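Susivix opens its simulation lab to the public this July

Come and drive a robot arm around our virtual tabletop - no experience needed

We're throwing the doors open in July, and I can't wait to show people what we've been up to. I run the simulation side at Susivix, which means I spend most of my day looking at a robot that lives inside a computer, and for one afternoon I'd love for you to come look at it with me.

The open day starts at 1 p.m. and runs until early evening. We have room for 228 visitors, spread over four sessions, and each session kicks off with a live demonstration of Skirnora, our software for rehearsing robot jobs on screen before anyone tries them on a real machine. After that we hand over the controls (yes, really) and you get to have a go yourself.

The demonstration uses a job that anybody with a messy desk will understand. There's a pen, a mesh pen holder, a box of apple and sultana flapjacks and a drink can, all sitting on a curvy white table in a room with very orange walls. I picked the orange. I've been teased about it ever since and I'm not changing it! The task is to get the pen into the holder and leave everything else standing where it was.
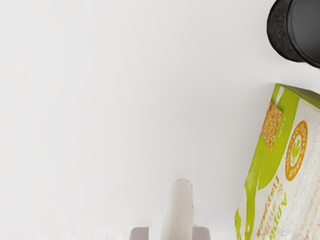
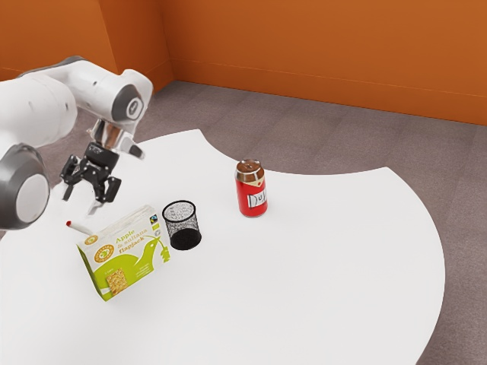
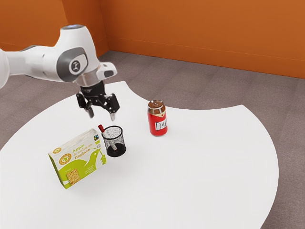
Views from inside the Skirnora tabletop room

It sounds like the easiest thing in the world, and then you try it with two fingers and no sense of touch. A pen is thin and it rolls. The holder is light, so a clumsy nudge can send it sliding. When we move the flapjack box a little closer, the arm has to find a completely different way in, and that's the part of the demo I like best, because you can watch the planned path change on the big screen while we shuffle things around.

We'll run the same job 16 times in a row during each session, with the objects in new spots every time. I'm not promising a perfect score. If the arm drops the pen we'll leave it dropped, play the run back slowly and talk through what went wrong. I learned most of what I know from those replays, and visitors always seem to ask their best questions while one is on the screen.

For anyone who'd like to go a bit deeper, the small meeting room upstairs will be set up for Skirkis, our teaching kit for schools and colleges. It has more than 200 ready-made practice layouts, and students can build their own from a menu of everyday household things. Teachers are very welcome to bring a laptop and leave with a trial copy. My colleagues will be on hand to help you install it, and they're a lot more patient than I am.

The day is being put on together with Coetzee, the workshop next door, who have kindly lent us their yard for parking and their big kettle for the tea. They'll have their own doors open too, so you can wander across between sessions and see some metal being bent.

A few practical bits. Entry is free, but please book a session ahead of time through the open day page on the Susivix website. Kids are welcome with an adult, and we've got a low desk with a second set of controls so smaller drivers can reach. The lab is on the ground floor with step-free access from the yard. Sessions last a little under an hour, and you're welcome to hang around afterward.

Reporters who want a quieter look can join us in the morning, from 10 a.m., when we'll be doing a full run-through of the demonstration. Drop a line to the press desk at Susivix and tell us if you plan to film, so we can save you a spot near the screen. I'll be the one at the controls, and I'm happy to talk for as long as you've got - just let me finish the run first.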